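Zurkarstead is opening its doors to anyone with a drawer full of old remotes and little gadgets, and we couldn't be happier to welcome you all in – neighbors, families and first-timers alike!

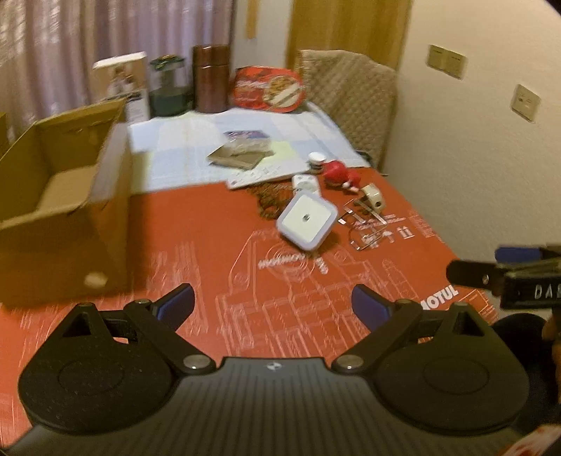

The Onsri packing tables will be open until 4 in the afternoon, and every box goes on to Mulon for sorting. 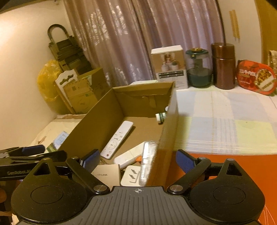 **ZURKARSTEAD, December** – Last season's drive filled 66 cardboard boxes, and organizer Panya Saithong would dearly love to see more this time around. "Bring the remote you forgot you had," she said.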